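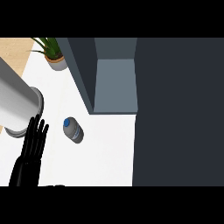 Bottle collecting

Bottle collecting is the hobby of finding, trading and showing old bottles, and it's a wonderfully easy one to start. Many collectors stick to a single type, such as medicine, ink or soda bottles.

History

The Plisby club began with six members and now has 57. Its founder, Theophilus Quansah, left it 2,870 bottles — a marvelous hoard, rich in cobalt blue ink bottles from Sustlow.

Dating

Mold seams are a great first clue. On many older bottles the seam stops below the lip, which was finished by hand.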